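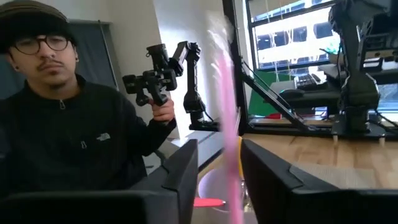
Leader arm held at the desk, seen from the gripper side.

**Open day, demonstration review — Saturday, August 1, 2020**

Present: Bakke, Ekström, Minja (minutes)
Apologies: Aasen

1. Demonstration. Teleoperation shown by hand controller. Visitors from Løken attended; 50 registered. Each slot ran 7 minutes.
2. Questions. Mostly on delay and grip force. Ekström to send figures to Løken.
3. Next visit. Bovstead, in February — date open. Bakke to confirm.

Meeting closed.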